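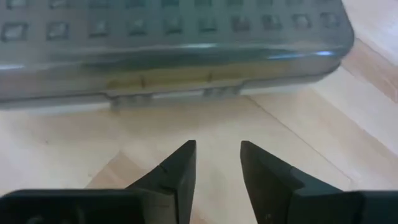 The Lisier bench cell grew out of a complaint we kept hearing from people who pack small parts for a living, which was that the sorting was fine and the company was good, but the fetching and shifting of trays wore them out by two in the afternoon. We are a small outfit and we spend a lot of time standing in other people's workrooms, so we heard it often. Most of the shops we visit keep their parts in something much like the smoky, see-through plastic container with rows of square pockets molded into its top, and they have hundreds of them, and they do not want to buy new ones to please a machine. So we built the cell to work with the trays you already own, on the bench you already own. Two large black fingers, open and waiting in front of the tray, do the part of the job that people were glad to hand over.

What the Lisier does

The Lisier is a single arm with a two-finger gripper and a small camera at the wrist. It sits at one end of an ordinary workbench and moves trays between a supply side and a packing side. Your packer stays on the packing side and keeps doing the part that takes judgment: checking the pieces, spotting the bad ones, deciding what goes in which order. When she wants the next tray she taps the green button, or she can set the cell to keep one tray ahead of her. Most people start with the button and switch after a few weeks, and some never switch, and both are perfectly fine with us.

There are no fences to put up at the speeds we ship it with, though we do ask every customer to go through a risk review with us before the first shift. We come to you for that (and yes, we will happily eat in your lunchroom).

What changes for the people at the bench

We would rather talk about this plainly, because it is the question we get asked first and it deserves a proper answer. Thepsuriya, a family firm that packs fasteners and fittings, put in 2 cells in March. Samran Thepsuriya runs the floor there, and before he signed anything he sat down with his packers and told them what the cells were for and what they were not for. The job titles stayed the same. The walking went down a great deal, and the morning rush at the supply racks pretty much went away.

Wanpen Chareonsuk has packed there longer than anyone, and she was not shy with us about the first version. The arm came in too close to her left hand, she told us, and even though it always stopped, she never liked it. We moved the handover point farther down the bench and added a soft chime before the arm sets off. Both of those are now standard on every Lisier, and we think of it as her chime!

There are trade-offs too. The bench feels quieter, and a couple of the packers missed the little chats they used to have at the racks, so Samran moved the morning break to a time when both benches can stop together. Somebody also has to look after the cell. At Thepsuriya that is Paweena Kongkaew, who came off the packing line and took the Skillby course, and who now teaches new trays to both cells and gets a higher rate for doing it.

Training with Skillby

Every cell comes with 10 hours of Skillby, our hands-on course for the people who will be working beside it. No programming is needed. You learn to show the arm a new tray, clear a stop, wipe down the fingers and camera window, and hand the bench back to fully manual work whenever you feel like it. Lamai Wattanapong teaches most of the courses, in English or Thai, and she keeps the groups small enough that everybody gets a good long turn with the arm.

Details

Bench length needed: 50 inches or more
Tray library: holds up to 40 tray shapes
Gripper: two fingers, matte black, replaceable tips
Trays: rigid plastic, clear, tinted or solid
Power: standard wall outlet
Controls: green button, stop button, Imov tablet
Included: arm, gripper, wrist camera, bench clamp, Skillby course, on-site setup

Shiny and see-through plastics can be tricky for a camera, so if that is what you use, please send us a couple of your trays before you order. We will run them on our own bench and let you know how they did, at no charge, and mail them back to you.

Ordering and visits

Lisier is made and supported by Imov. For prices, lead times or a visit to your shop, ask for Eusebio Henao, and do bring along one or two of the people who would be using the cell. Their questions are usually the ones we learn the most from.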